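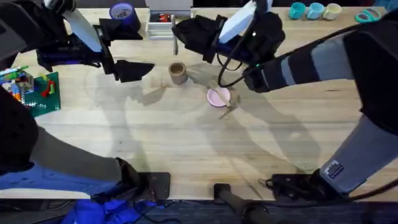

The siege of Dretasberg receives two sentences in most general histories, and both of them concern the day on which it ended. The fortress held for an entire winter against a force several times the size of its garrison, and the reasons for its endurance have been given little attention. The records of the commandant's office suggest that the answer lies largely in the administration of food. Such material has to be read patiently: many small slips laid side by side until the dates begin to agree.

The principal source is the provision book kept by the quartermaster, Balthasar Ammann. It contains 2,153 entries, most of them a single line in length. Ammann recorded flour, salt meat, candles and firewood as they left the stores, together with the name of the officer who had signed for them. He offered few opinions. In August, when the outer road was closed, he noted only that deliveries from the valley had ceased and that the mill would now be guarded at night.

The garrison at that time consisted of some 300 men. Townspeople who had taken shelter inside the walls were entered separately, and their ration was smaller from the first week. Earlier writers treated this as evidence of harshness on the part of the commandant. The book supports a more cautious reading. The soldiers' ration was reduced twice before the end of the year – the civilian ration was left where it stood until the last month.

Raghavendra Mudaliar has argued that the garrison could have continued for a further two weeks had the eastern store not been lost to damp. His calculation depends on the weight of a sack, a matter on which the book is unfortunately inconsistent. Ammann used the local measure in the autumn and the army measure afterward, and the change is marked only by a different abbreviation in the margin. I am inclined to accept the argument in general terms, although I would place the figure somewhat lower.

The surrender itself occupies one line. The keys of the stores were handed over, the remaining flour was weighed, and Ammann signed beneath the total. The later pages were used by another hand for stable accounts.

A second article will consider the letters sent out of the fortress during the winter, several of which disagree with the provision book on the date of the first reduction.

Posted December 4, 2019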